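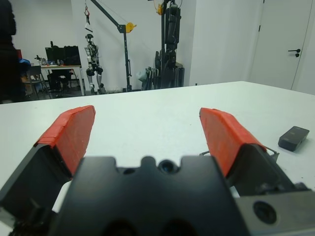
How should a white worktop be cleaned when small items are left on it all day?
Lift each item, wipe underneath with a damp microfibre cloth and a drop of washing-up liquid, dry the patch, then put the item back on a clean spot.

The rest of this page covers white tops in workrooms, where the usual marks are grey rubs, pen, adhesive and the faint outline of whatever was last parked there. It applies to melamine and painted tops. Oiled timber and natural stone need other products and are dealt with on their own pages.

Daily wipe
Brush off dry grit first with a soft hand brush. Grit dragged under a wet cloth leaves fine scratches, and on white these fill with dirt and show grey. Wipe in straight overlapping strokes from the far edge towards you. Turn the cloth after each pass. Rinse with a second cloth and plain water, then dry.

Grey and black rubs
Dark cases and rubber feet leave marks that washing-up liquid won't shift. Use a melamine foam sponge, damp, with light pressure. It is a mild abrasive, so keep it off glossy tops or test it near the back edge. Stop after 20 strokes. If the mark is still there, go over it with isopropyl alcohol on a cotton pad and leave the sponge alone.

Tape and label residue
Warm the patch with a hair dryer on low for 45 seconds and roll the adhesive off with a fingertip or a plastic scraper. Metal blades chip the surface. Finish with alcohol, then soapy water.

Small black cases and modules

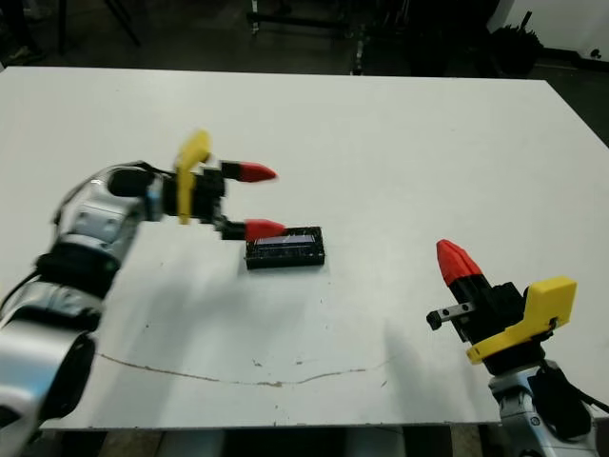 Small black case on a white top, panel side up.

Anything that might hold a battery or a circuit is cleaned dry or nearly dry. Disconnect it first if it has a lead. Use a clean paintbrush along the edges, then a barely damp cloth on the flat faces. No sprays - put the liquid on the cloth. Panels that could be screens get a dry lens cloth only, as alcohol can cloud the coating. Wipe the underside too, or it will mark the table again.

If a battery pack is swollen, warm when idle or leaking, don't clean it. Move it away from anything that burns and follow the maker's disposal advice.

Scratches
Fine scratches can't be polished out of melamine. Abrasive papers, even 2,000 grit, take the sheen off and leave a dull patch larger than the original fault. A thin felt or silicone mat over the working area prevents most of it. Check after a week that the mat's colour isn't transferring - dark dyed felt is the usual culprit.

Keep on the shelf
Microfibre cloths, two colours (one wet, one dry)
Soft hand brush
Melamine foam sponge
Isopropyl alcohol, capped
Plastic scraper

Page maintained by Blažena Dvořáček. Last checked in December.
Next tip: removing candle wax from painted shelves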